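Three cups and a kitchen in Edavach

Anju Vishwakarma settled on plastic cups in June. "Glass was fine until we had 28 people for lunch," she said. Each drink now gets its own color.
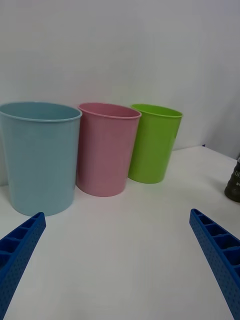

Prernon thinks color coding is too much trouble for a family kitchen, and would sooner write names on masking tape. Vishwakarma has heard that before. "Tape comes off in the sink," she said. Blue is for water, pink for juice and green for anything cold with lime. She keeps the row against the wall, in that order.

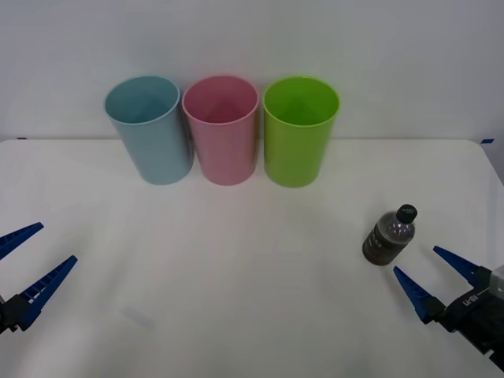

Washing and storage

She washes by hand and doesn't stack until morning. "If you stack them too soon they stick, and then you're pulling at the rims."

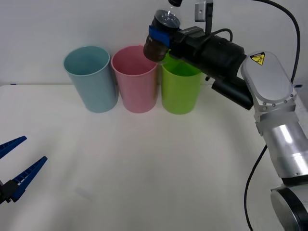
Blue, pink and green cups at the back of the white table.

I asked whether she would buy more colors. "Maybe yellow," she said. The shop in Beldale sells them singly,
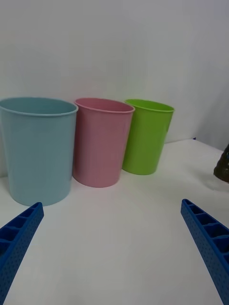
and she would want to see one first. "I bought the pink without looking and got lucky."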